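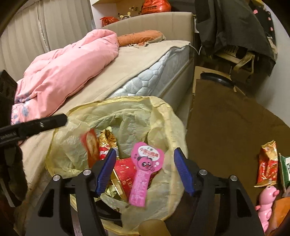
Slide 1. Yellow bag, pink packet with panda.

PLEASE DO NOT: a short talk on household notices
Speaker notes, Sunday, May 18, 2025. Afternoon slot, after the tea.

Leave slide 1 up while people find their seats. Say hello. Thank Satish Arumugam for the projector and for the adaptor, and say nothing about the first adaptor.

Opening. I have lived in shared houses for most of my adult life and I've read a great many notices. I've written a fair few as well, and I'm sorry for nearly all of them. My subject this afternoon is the sheet of paper taped to the fridge and why it never works.

Read out the Zikach Street notice, slowly, in the voice:
"It has come to our attention that certain persons are not rinsing."
Pause. Ask the room: rinsing what? We lived under that notice for 2 years and I still couldn't tell you. I rinsed everything. I rinsed an umbrella.

Slide 2 (the fridge at Zikach Street, all layers). Points to make:
The oldest notice is at the bottom and has been covered by a notice about not covering notices.
"Polite reminder" means the politeness has run out.
Capitals. Start with one word in capitals and within a month you need the whole sheet.
The passive. Milk "has been taken". Doors "have been left". A house full of events and not a single suspect.

If Elango Sundaram is in the audience, don't look at him during the milk part.

Slide 3. The landlord's notice. Nanayakkara Lettings sent ours as a booklet, 721 words on the use of the airing cupboard. I read the whole thing aloud once at a party. People left, but they left informed. Quote only the line about "permitted linens" and move on, or we'll be here until November.

Why they fail. Slow down here, this is the part with an argument in it.
A notice is usually written within ten minutes of finding the mess. It's a letter to one person, posted to everyone. The one person doesn't recognise himself, and everyone else spends the evening wondering whether it's them. So the innocent become very tidy and resentful and the bath stays as it was.
Also: after three days on a wall, a sheet of paper is wallpaper. I once changed ours to a recipe for soup and it was up for a week before anyone spoke. (He wanted to know if I'd meant celery.)

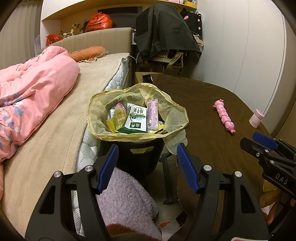 Slide 4. Bedroom again, bin between bed and table. Milk carton, upside down.

Aldana Huenchumán wrote to me after the Bremo version of this talk to say that I'd been unfair to notices. In her last house there was one that worked for years. It said "Bins Tuesday night" and was stuck to the inside of the front door at the height of the latch. No please, no certain persons, and it told you something you wanted to know at the moment you had your hand on the door.

I've thought about that more than I'd like. Concede it. Then:
Put it where the hand goes. A note about the oven belongs on the oven, and never on the stairs.
Say the thing to be done. "Window shut by ten" beats a paragraph on burglary.
Take it down when it's finished with. We had a Happy Birthday Yamuna that outlasted Yamuna Unnithan's tenancy and was briefly taken for a rule.
Sign it. If you'd rather not sign it, you're having an argument, so go and have it in the kitchen.

Slide 5. Replies. Best part of the form, keep time for it. Someone had underlined "respect" in biro and written "spelling?" next to it. It was spelt correctly. At the Cutora Road house there was a whole correspondence on the back of a cereal box about the meaning of "promptly", in four colours of ink, two of them mine.

Chandrasekhar Murthy will ask about group chats, as he did last time. Answer: same notice, only now it arrives while you're on the bus, and you can see who has read it. I don't think that's progress. At least you could stand in front of the fridge and pretend to be looking for yoghurt.

Cut if short of time: laminating. Anyone who laminates has stopped hoping for a reply.

Closing. Ask people to bring their own notices up to the table, almost everyone has one on their phone. There are 200 copies of the handout because I misread the form, so take several. The sign on the urn is genuine and I didn't write it. Please don't move the urn.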